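Public Memory and Civic Commemoration
Unit 6 Handout: Monuments, Names and Local Decision-Making 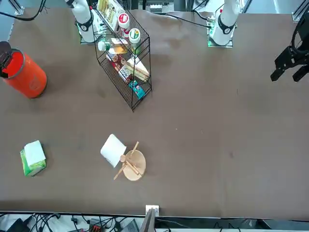 Work table with two robot arms and a black wire display rack.

Reading before class: the Garrido case file, parts 1 and 2. Part 3 is optional but will be useful for the written assignment.

6.1 Scope of the unit

Unit 5 dealt with national monuments and the laws that protect them. This unit moves to the local level, where most commemorative work is done. A town decides to put up a plaque, rename a bridge, restore a fountain or remove a statue. The sums of money are often small. The arguments can last for years.

Students should be able to do the following by the end of the unit. Explain the difference between a memorial, a monument and a marker as the terms are used in this course. Describe the usual path of a proposal from first petition to unveiling. Identify the points at which a proposal is most likely to stall.

6.2 Terms

Memorial: any object, place or event set aside to remember persons or losses. A memorial may be a bench, a garden or a yearly reading of names.

Monument: a built structure of some permanence, placed in public view, that honors a person, group or event. All monuments in our case files are also memorials, with the exception of the Selitz column, which celebrates a trade agreement.

Marker: a sign or plaque that gives information about a site. Markers are often treated as neutral. Students should question this when they read the Bernis material, where the wording of a single marker was revised four times.

Dedication: the formal act by which a memorial is handed over to the public. The date of dedication and the date of completion are frequently different, and sources confuse them. Always check which one is being cited.

6.3 The path of a proposal

Most proposals begin with a petition. In Garrido, the town code required 200 signatures from residents before the council would place an item on its agenda. Petitioners seeking a memorial to the flood dead submitted 1,436. The large number did not shorten the process, but it changed the tone of the first hearing, and council members referred to it repeatedly in the minutes.

The second step is the site review. Staff look at land ownership, drainage, access for wheelchair users, sight lines for traffic and the cost of upkeep. In Garrido the preferred site on the riverbank was rejected at this stage. It lay within the area that had flooded, and the town's insurer would not cover a structure there. Families of the dead regarded the riverbank as the only suitable place. The disagreement held up the project through two budget years.

The third step is the choice of design. A town may hold an open competition, invite a short list of artists or appoint one directly. Open competitions draw more public interest and cost more to run. Bernis held one and received entries from well outside the region, then faced complaints that no local artist had reached the final round.

The fourth step is the wording. It is usually left until late, and this is a mistake. Questions of wording include whose names appear, in what order, in which languages and with what description of the event. Unveiling follows, and with it the transfer of responsibility for repair.

6.4 Lists of names

A list of names looks simple and is rarely so. Three problems recur in the case files.

The first is completeness. The Garrido list was drawn from the county death register, which recorded only persons who died within county lines. Several residents had died later in hospitals elsewhere. After a public notice, the list was reopened for 100 days.

The second is order. Alphabetical order is the most common and the least disputed. Caketti chose to group names by street, so that neighbors would stand together on the stone. Relatives generally approved, although visitors found it hard to locate a name without the printed guide.

The third is later addition. A stone cut to its full width leaves no room. Caketti left a blank panel on the north side for this purpose, and it has been used once. Students should consider what a blank panel says to a visitor who has not been told why it is there.

6.5 Cost and upkeep

Budgets in the case files tend to cover construction and the ceremony. They seldom cover cleaning, lighting or the recutting of worn letters. Selitz set aside a yearly sum of $500 for its column, a figure that was never adjusted. By the time the base needed repair, the fund could not meet the cost, and the work was paid for from the roads budget — a decision that drew more letters to the local paper than the column itself had ever done.

When reading a budget, note who is named as the responsible party after dedication. If no party is named, the duty will usually fall to the parks department by default.

6.6 Points for discussion

Come to section prepared to speak on at least two of the following.

Should the families of the dead have a deciding vote on the site, or only a right to be heard?

Is a petition a fair measure of public support in a town where many residents are seasonal workers?

Compare the final wording of the Bernis marker with the first draft. Which facts were removed, and who asked for the removal?

6.7 Written assignment

Write a memorandum addressed to the Garrido council recommending one of the two remaining sites. Use the site review and at least two hearing transcripts. State the strongest objection to your recommendation and respond to it. Citations should follow the course style sheet.

Memoranda are due at the start of section on Tuesday. Late work is accepted only under the terms given in the syllabus.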